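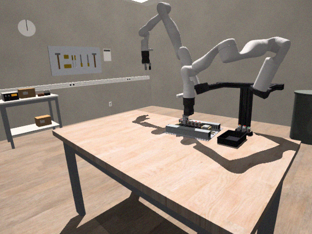
The purchase order should wait until the simulated cell has been run against the real parts list, according to Hashmi, the integrator advising on the project. The comment was made in writing to the purchasing group at Dumar, which builds control panels and wiring assemblies, and it has moved the company's order for a two-arm assembly cell from this quarter to the next budget period.

Dumar had planned to commit to the hardware in September. The request covered two arms on a shared stand, two grippers, a work table, parts trays and a controller license. Under the revised plan, the simulation work is paid for first, as a separate budget line, and the hardware is released only after the layout has been signed off.

The task under study is the handling of terminal components on a short assembly with wiring duct at front and rear. Dumar makes 1158 of these assemblies in a typical month, all by hand. The model used for planning has the assembly and a shallow tray on a table in front of the stand, with both arms mounted to the crossbar.
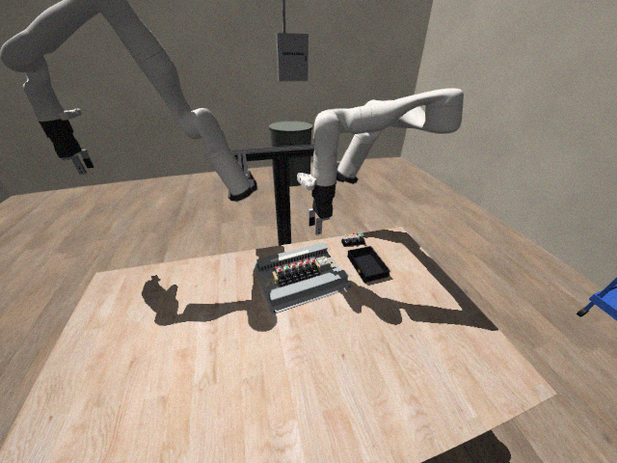

Simulated two-arm cell with electrical assembly and parts tray.

Three items remain open in the equipment list. The first is table size. The current model leaves a large area in front of the assembly bare, and a smaller table would cost less and free up floor space on the line. Against that, a second tray may be needed if more than one type of component is fed to the cell.

The second item is the grippers. The quote from Paninau covers a two-finger gripper for each arm, with one spare set of fingers. Dumar has asked for a second quote with exchangeable fingertips, as the components on the assembly differ in width. The price of the fingertips is small next to the arms, but the lead time is 12 weeks, longer than for any other part on the list.

The third item is the stand. Mounting both arms on one post keeps the footprint small and needs only one set of floor anchors. It also means that a fault on the stand stops both arms. The maintenance section has asked for the cost of two separate posts to be shown next to the single-post option. No price for the two-post version has been received.

The budget for the simulation phase allows up to 1000 hours of computing time, bought in blocks. Unused blocks can be carried over to the commissioning phase, when the same model will be used to check program changes before they are loaded on the cell. Staff time for building and correcting the model is charged to the project and does not come out of the computing line.

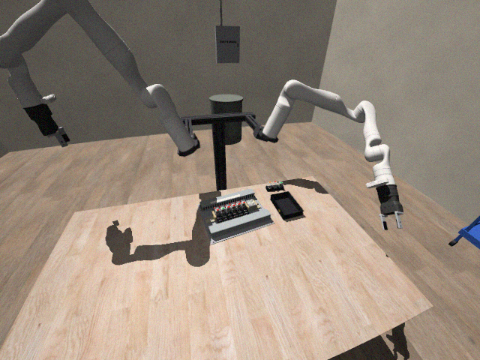 Bumau, a supplier that lost out on the first round of quotes, replied that simulation hours are easy to underestimate and that the cost of measuring real parts should be written into the same line. Contact between a gripper and a small plastic part depends on dimensions that drawings often leave out, the reply said, and a model built from drawings alone will need to be corrected later at a higher rate.

Dumar has accepted part of that point. A parts measurement step has been added ahead of the next review, using samples drawn from stock. Items such as guarding, air supply and operator training are still listed as estimates and will be priced once the table size is fixed.

The revised equipment list is to be circulated to the bidders on Sat 6 December. Quotes must show hardware, software and service as separate amounts, and must state the period for which the price is held. Bids that combine the arms and the stand in one figure will be returned.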